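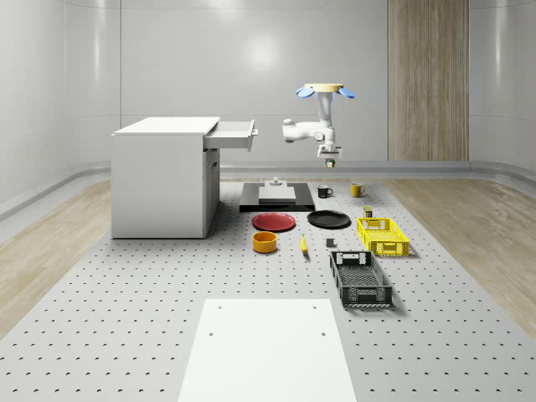 Gidey, poste de démonstration simulé : bras suspendu, table perforée, meuble à tiroir et objets de cuisine.

Gidey - station logicielle pour l'enseignement de tâches par téléopération
Référence 3598

Gidey est un environnement de travail pour les équipes qui veulent montrer une tâche à un bras robotisé sans écrire la trajectoire à la main. L'opérateur guide la pince à distance, le logiciel enregistre le geste, et la démonstration obtenue peut être relue, découpée, corrigée ou recommencée. Le même poste sert en simulation et avec le bras réel : les commandes sont identiques, les noms des axes aussi.

La scène livrée avec la licence de base s'appelle « Cuisine ». Elle contient un bras fixé en hauteur, un meuble avec tiroir et portes, deux assiettes, deux mugs, un bol, une banane, une boîte de conserve et deux caisses ajourées. Nous avons choisi des objets ordinaires, de formes assez différentes. Une assiette plate se prend par le bord, un mug se prend par l'anse ou par la paroi, et l'opérateur doit décider à chaque fois. C'est cette décision que l'on veut conserver dans l'enregistrement.

Deux façons de montrer

Le guidage à distance se fait avec la manette Pralley, fournie dans le coffret. Elle se tient d'une seule main. Le mouvement du poignet donne l'orientation de la pince, la gâchette donne l'ouverture, et un bouton sous le pouce suspend la liaison pour replacer le bras dans une position plus confortable. Les personnes qui débutent oublient souvent ce bouton et finissent avec l'épaule levée. Nous conseillons de l'utiliser tôt, même quand cela ne semble pas nécessaire.

Le guidage à la main est réservé au bras réel. L'opérateur saisit le bras près du poignet et le conduit directement, pendant que Gidey note les positions articulaires. La gravité est compensée par le contrôleur. Cette méthode est plus naturelle pour l'ouverture d'un tiroir, mais elle est moins précise pour poser un petit objet à côté d'un autre. 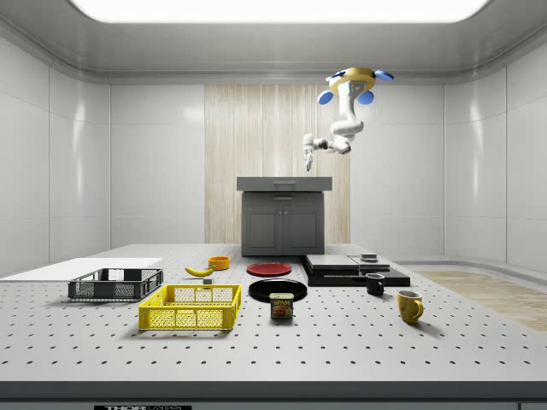
La fréquence d'enregistrement est réglée par défaut sur 20 images par seconde. On peut la changer dans le fichier du projet, mais pas au milieu d'une session. Chaque démonstration garde les positions du bras, l'état de la pince, les vues des caméras virtuelles et la consigne écrite par l'opérateur, par exemple « mettre la banane dans la caisse jaune ». La consigne peut être rédigée en français, en anglais ou en espagnol. Il est préférable de l'écrire avant le geste : une phrase écrite après est souvent trop adaptée à ce qui vient de se passer.

Le découpage

Après l'enregistrement, la démonstration apparaît sur une ligne de temps. L'opérateur place des repères (approche, prise, transport, dépose) et peut supprimer les hésitations du début. Attention, une hésitation au milieu du geste doit en général rester - le bras a besoin de voir aussi comment on se corrige. Les essais manqués sont conservés dans un dossier séparé, que l'on peut joindre ou non à l'exportation.

La bibliothèque Skanstead, vendue en option, ajoute 1145 démonstrations déjà découpées pour la scène « Cuisine ». Elle est utile pour comparer ses propres gestes avec ceux d'opérateurs expérimentés.

Contenu du coffret

Une licence Gidey pour un poste
Une manette Pralley avec câble et support de table
La scène « Cuisine » et son éditeur de positions
Le manuel imprimé, 92 pages, en français
Un accès au service d'assistance par courrier électronique

Configuration demandée

Ordinateur sous Linux avec carte graphique dédiée
Deux ports USB libres
Écran secondaire recommandé pour la ligne de temps

Le bras réel, son contrôleur et la table ne sont pas compris.

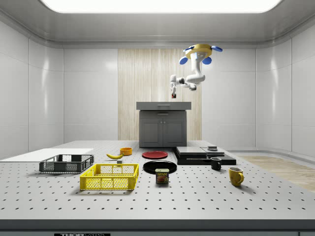
Prillolia - Équipe Téléopération et apprentissage par démonstration

La mise en service se fait à distance, avec un de nos ingénieurs. Pendant la première séance, nous vérifions la manette, nous réglons l'échelle des mouvements et l'acheteur enregistre lui-même une première série de démonstrations. Il faut prévoir une pièce calme et un siège à la bonne hauteur, l'avant-bras posé sur la table.

Pour une scène sur mesure, envoyez-nous les dimensions de votre plan de travail et la liste des objets. Si vous avez déjà des modèles 3D, nous pouvons les reprendre, sous réserve que les masses soient indiquées.

Contact pour les devis et les questions techniques : Amancay Durán, équipe Téléopération.

Fiche mise à jour le 22 février 2021.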